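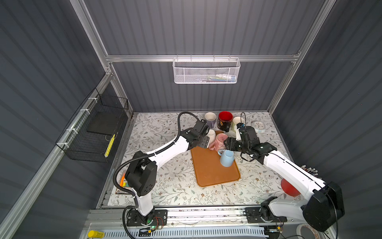

# Birkex mug cell: set-up and upkeep

Kanaan / cells / Birkex / README

2 min read

Hello! I'm Ghada Nassar and I look after the two-arm mug cell at Jirodthorpe. These are my notes for anyone who has to set it up when I'm off (sorry in advance about the cable conduit).

## Before you power up

- Check both base plates are snug on the rail. I nip the bolts up every Friday.
- Look for the green light on the left arm's base. No light, no go – check the red wiring first.
- Run a hand along the left conduit. It loops over the arm and loves to snag, so give it plenty of slack at the wrist.
- Smooth the leafy mat down. A ruck in it tips the mugs!

## Laying out the mugs

Pop the orange tray or board in the middle. Mugs can go upright, upside down or on their sides, the mix is the whole point, but keep the handles where a gripper can get at them.
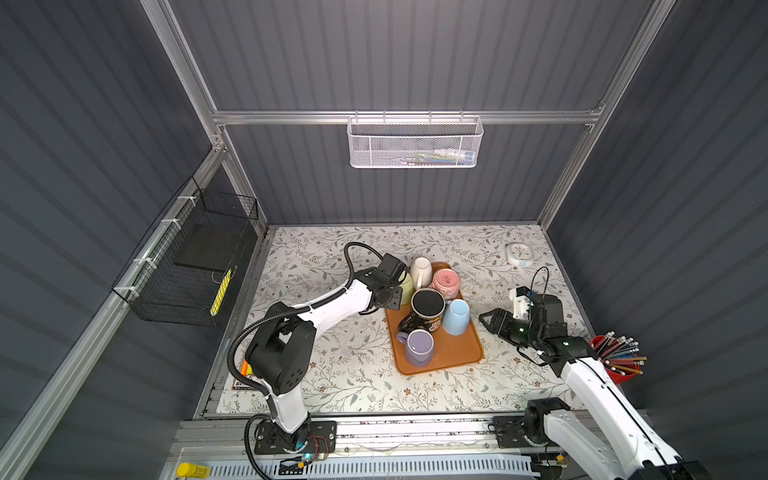 ## Data notes

The set has 458 runs so far, all logged with Flulov. I drop any run where the arms touch each other, and there were 11 of those in June. The mesh baskets stay on the walls between runs, please don't move them, I'd have to redo the background check.

## Things that go wrong

- Gripper closes off-centre: home it again, then check the fingers.
- Cable pulls tight on the right arm: stop, free it, start the run over.
- Anything else: leave me a note and I'll have a look in the morning.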